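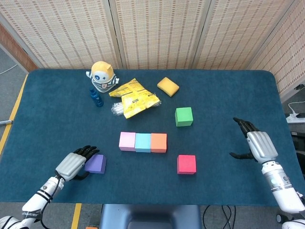
Can the walnut sponge in the collection be made without wheat flour and still be cut into clean layers?

The current formula can, provided the walnuts are ground with part of the sugar and the cake rests overnight before it is cut. The earlier formula, which used ground walnuts and cornstarch only, could not be cut reliably and has been dropped.

Layer Cakes Without Wheat: Interim Progress Report
Submitted to the Rendia food program, May
Prepared by Edmund Nowicki, recipe development

1. Scope of the period

The grant covers the development, testing and publication of a set of layer cake recipes for home kitchens, written so that a cook with one oven, one hand mixer and ordinary pans can follow them. The total number of recipes in the finished set is 38. This report covers the sponge formulas, the buttercream work and the first draft of the instructions. Photography, nutrition data and page layout belong to the next period and are mentioned only where they affect the schedule.

Responsibilities have not changed. Melahat Kılıçarslan leads the sponge work. Jiahui Lu handles fillings and buttercreams. Ekrem Gündoğdu runs the home tester panel and collates the forms. Ryota Murakami edits.

2. Sponge formulas

Work at the start of the period was limited to the three base sponges from which most of the cakes are built: walnut, almond and buckwheat. The remaining sponges are variations on these and were left until the bases were fixed.

Walnut. The main fault reported last time was a greasy line along the bottom of the layer. Grinding the nuts alone released too much oil, and the oil sank during the first part of the bake. Grinding with a third of the sugar, in short pulses, removed the line in every bake in our own kitchen. Walnuts that had been stored warm still gave a slightly heavy crumb. The recipe now tells the reader to chill the nuts before grinding and to stop when the mixture looks like coarse sand.

Almond. No change to the ingredients. The egg whites are now whipped to soft peaks only. Stiff whites gave more height in the oven and then a sunken center on cooling, and the net height was lower. Folding is done in two additions where the old text had four. The extra additions cost volume and did not improve the mixing.

Buckwheat. This is the least finished of the three. Dark buckwheat flour gives good flavor but a crumb that breaks when the layer is lifted. Three binders were compared: psyllium husk, ground flax and an additional egg yolk. Psyllium gave the strongest layer and the worst texture, with a noticeable gummy band. Flax was acceptable in a thin layer and poor in a thick one. The yolk gave the best result overall, but the layer still needs to be moved on its paper. Light buckwheat flour behaves better and may become the default, with a note on dark flour for those who want the stronger taste. A decision is due before the next round of tester bakes.

3. Pans and ovens

All base sponges were baked in both a fixed-bottom pan and a springform pan. Differences were small for walnut and almond. Buckwheat batter leaked from one of the two springform pans, and the recipe will specify a fixed bottom.

Oven variation remains the largest source of uneven results. The Galidier bench oven used for most of our bakes runs hotter at the back left corner than at the door, which we confirmed with toast slices and a shelf thermometer. Kılıçarslan now turns every pan once, after the top has set. A turn before that point collapsed the almond sponge. The instruction has been added to each recipe in the same words, so that the reader who skips the introduction still meets it.

Baking times in the draft are given as a range with a visual sign. Testers asked for a single number. We have kept the range and moved the visual sign to the front of the sentence.

4. Fillings and buttercreams

Lu completed the custard-based buttercream, the cooked cornstarch buttercream and the sour cherry filling. Coffee cream and the caramel layer are in progress.

The custard buttercream split in a number of early batches. The cause in each case was a difference in temperature between the custard and the butter. The method now has the reader bring both to room temperature, check the bowls by hand, and add the butter by the spoonful. A rescue step is included for a split batch: warm a few spoonfuls over hot water and beat them back in. It worked on all the split batches we tried it on, including one that had been left in the refrigerator overnight.

The sour cherry filling was too loose for a tall cake. Increasing the starch made it cloudy and dulled the flavor. Reducing the juice before adding the starch solved the first problem without causing the second. Frozen cherries are the standard in the recipe, with an adjustment for jarred ones, which carry more liquid and usually more sugar.

Costs for butter were above the planned level. Part of this was covered by using the cornstarch buttercream, which takes less butter, for bakes where only the sponge was being judged.

5. Home tester panel

The panel works from printed recipes with no contact with the kitchen until the form has been returned. Each recipe goes to seven households. Gündoğdu removed the open comment box from the first page of the form and put it at the end, after the questions on height, crumb and sweetness. Comments became shorter and more useful.

The most common remark concerned sweetness. Sugar has been lowered in the buttercreams, but it was left alone in the walnut sponge, where a lower amount gave a dry crumb by the second day. The next most common concerned washing up. Two recipes have been rewritten to use one bowl fewer.

One tester replaced the egg yolks in the buckwheat sponge with applesauce and reported poor results. The form was kept on file and left out of the comparison.

6. Editing

Murakami has set a house style for the method sections. Each step begins with the action, weights come before cup measures, and no step contains more than one wait. The draft of the sponge chapter stands at 3518 words against a target of 2000. Most of the excess is repeated text on folding and lining pans. A shared techniques page would remove the repetition, but it would also send the reader back and forth with batter on their hands. The present proposal is to keep the folding text in full inside the three base recipes and shorten it everywhere else — the turn instruction described in section 3 is exempt and stays in all of them.

The chapter opening on the history of nut sponges has been cut to a paragraph.

7. Spending

Ingredient spending is over plan on butter and walnuts and under plan on flour and chocolate. The chocolate recipes were moved back, and their share of the budget moves with them. Jasińska, the bakery supplier we use for bulk nuts, has agreed to hold its price through the next period. We are not requesting additional funds. We request permission to transfer the unused travel line to ingredients.

8. Risks and open items

Buckwheat sponge: flour type not settled. If neither flour passes the next tester round, the recipe will be replaced by a hazelnut sponge already tried in outline.

Caramel layer: sets too hard in the refrigerator and cracks under the knife. More cream softens it but makes it run at the edges. Lu is testing a smaller increase, with the cake cut using a warmed blade.

Egg size: recipes were tested with large eggs. Weights without shell are being added to the ingredient lists.

Storage: walnut and almond layers keep well frozen when wrapped singly. Filled cakes have not been tested frozen, and the draft makes no claim for them.

9. Next period

Fix the buckwheat formula and send it to the panel. Finish the coffee cream and caramel. Begin the chocolate recipes. Deliver the edited sponge chapter to Rendia for comment, followed by the fillings chapter when Lu's two open recipes are closed. The photography plan will be sent separately, together with the revised ingredient budget if the transfer is approved.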